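The woman who packs for everyone

I first heard of Iraís Montes because of a lunch. A friend had come back from a walk with the cheese still cool, the tomatoes unsquashed and a slice of plum cake that looked as if it had just been cut, and when I asked how, she said, "Oh, I did Iraís's class." So I wrote to Iraís, she wrote back within the hour, and a week or so later I was sitting in the back room of Haven, the little shop in Halton where she sells bags and mends bags and, on quiet evenings in March, teaches people how to fill them.

It's a lovely room to be nosy in. There's a big table, a kettle that takes its time, and shelves right up to the ceiling. I'd brought my own lunch bag along, thinking it might break the ice, and she had it unzipped before I'd got my coat off.

"You've put the apple on top of the sandwich," she said. (I had.) "Everybody does it. The apple is the last thing you think of, you grab it on the way out of the door, so it goes in last. Pick it up the night before and you'll be fine."

Iraís is 63 and has been at Haven for 15 years. Before that she was a school cook, and before that she sewed cushion covers for Lozano, a furniture workshop that closed down long ago and that she still talks about with great fondness. The sewing and the cooking met in the middle, she says, the year her sister asked her for a bag that would take a proper dinner on the train.

"A proper dinner! With a lid and a fork and everything. I made four before I had one that stood up. The first was round, and you can't do anything with a round bag. Everything you want to put in it has corners."

I asked what makes a good one, and she was off, pulling things down from the shelves faster than I could write. She likes a boxy shape with soft sides. A stiff box is fine in a car, she says, but on a bus it's in your ribs the whole way, and it takes up just as much room going home empty. A soft one you can push under your arm. She likes a zip along the top, and she likes it to open wide, so you can see what you've got without fishing about.

"I had a customer who couldn't find her spoon for a month. It was in there the whole time! She'd bought a new one."

And colour? I'd expected her to be keen on something cheerful, as her own cardigan was bright orange, but no, for bags she's a navy person through and through. A plain pale cloth shows every drip of soup, she says, and black shows crumbs and flour. A dark blue with a bit of fleck in the weave forgives nearly anything. She makes people hold the cloth up by a window before they choose, and then makes them step back and look again from the other side of the room.

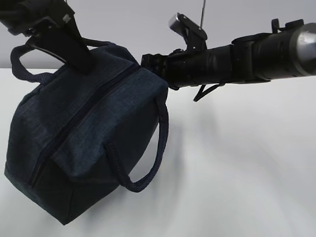 Navy with a zipped top and braided rope handles.

We spent longer on handles than I'd have believed possible. Iraís has strong feelings about handles. Flat webbing is quick to sew, and she'll do it if you ask, but it curls up at the edges after a year and then it digs. Braided rope she could talk about all afternoon. It fills your hand, she says, and it comes in the same colours as the cloth if you're willing to hunt for it. She wants two loops, both long enough to get a hand through with gloves on.

"People carry by one handle," she said. "They grab whichever one's nearest and off they go, and the bag hangs crooked, and the soup goes into the salad. Two handles, one hand. I say it in every class and then I watch them walk out to the bus stop with one."

I said I thought I probably did that too, and she gave me a look that suggested she'd seen me come in.

At this point we were joined by Gervasio Paredes, who does the cutting out, and who had been listening through the doorway with a pair of shears in his hand. He had something to say about rope. Gervasio is a quiet man, and I think he'd been working up to it.

"It's the ends," he told me. "Anyone can plait the middle. If the ends aren't bound before they go into the seam, they creep. You get one side longer than the other and you blame the bag."

He binds his with waxed thread and goes over each one by hand, and he won't be hurried. I asked whether they ever disagreed about anything and they both said "linings" at exactly the same moment. Gervasio likes a wipeable one. Iraís likes cotton you can pull out and put through the wash. They've agreed to offer both, and each of them quietly steers customers towards the right answer.

Back to the packing, though, as that was what I'd come for. The class is called Dristus, which is a word her nephew made up when he was small and meant, as far as anyone could tell, "lunch outdoors". It lasts an hour and a half. You bring your own bag and your own food and you pack it badly, on purpose or otherwise, and then Iraís tips the lot out on the table and starts again.

Her order goes like this. Anything heavy and flat goes on the bottom: the tub of rice, the box of pasta, the cold pie. If you use an ice pack it goes against one side, standing up, with the things that need it right next to it. She can't bear an ice pack laid on top of everything like a paving slab. Bread stands on its edge. Soft fruit gets a tub of its own, and a folded cloth goes in whatever gap is left, which then does for a napkin and for the table if you haven't got one.

"I don't allow gaps," she said. "If it can slide, it will. Pick the bag up and tip it a bit. If you hear something move, you're not finished."

So I tried it. She'd emptied my bag by then, and I put it all back in the way she'd said, cloth and all, zipped it up and gave it a tilt. Something rattled. It was my keys, which apparently don't belong in with lunch, and I was sent back to the beginning.

She told me that she'd once packed for a coach trip, 48 lunches before breakfast, every one in a paper bag, and that she never wants to do it again. The paper was the trouble. You can't stand a paper bag next to a cold bottle for long, and the bottoms were going before the coach had left the car park. She went up and down the aisle with a roll of tape, and someone's egg sandwich went home in her own hat.

I wondered about looking after a cloth bag, because mine has a smell I've been politely ignoring since last summer. Iraís put her whole face in it and came out looking thoughtful. Her advice was to leave it open overnight, every night, unzipped as far as it goes and hung up by a handle so the air gets right down into the corners. A spoonful of bicarb in the bottom once in a while, shaken out in the morning. Wash by hand in lukewarm water, rope and all, and dry it upside down with a towel stuffed inside, so the shape comes back. Never on a radiator! She was very firm about that one. Creases she doesn't mind in the least. She says a bag that's been carried ought to look it.

And zips? "A candle," said Gervasio, from the doorway. You rub the end of a plain white candle along the teeth, run the zip up and down a few times and wipe off what's left over. He did mine while we were talking. I'd been wrestling with that zip for the best part of two years and it now goes along with one finger, which I demonstrated to several people on the train.

Before I left I asked Iraís what she takes for her own lunch, expecting something rather grand. She opened her bag, a faded green one with a darn on the corner, and showed me half a loaf, a lump of cheese in a cloth and an apple.

The apple was on the bottom. She gave me a slice of the cheese to eat on the way to the station, and stood at the shop door until I'd got hold of both handles.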